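Why Do Clothes Hangers Look Like Triangles?

I have 52 hangers in my closet (yes, I counted, it was raining) and nearly every one is shaped like a triangle. Why not a circle, or a banana?

Stand in front of a mirror and look at your shoulders. See how they slope down from your neck? The top of a hanger slopes the same way, so your shirt thinks you're still inside it! The bar along the bottom holds the two sides together, and it's handy for pants too.

Then there's the hook. It sits right in the middle so both sides pull down evenly. Try this at home: hang a T-shirt with one sleeve falling off. The whole thing tips over like a seesaw!

My little rack is my favorite place for trying this out, and I love bright hangers best. 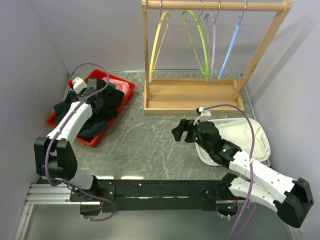 Why do sweaters get bumpy shoulders on a hanger?
Knitted yarn is stretchy, and a heavy sweater pulls itself down over the ends of the hanger until little bumps form. Fold it and put it in a drawer instead.

Filed under: Everyday Stuff, Ages 6 to 9

Comments (2)
Parvathi Menon: My daughter counted ours. 84!!
Nelu Crăciun: We did the seesaw shirt and my son laughed all through breakfast.

More to read
Why Do Socks Have Heels?
How Does a Zipper Zip?
Who Needs 1,000 Buttons?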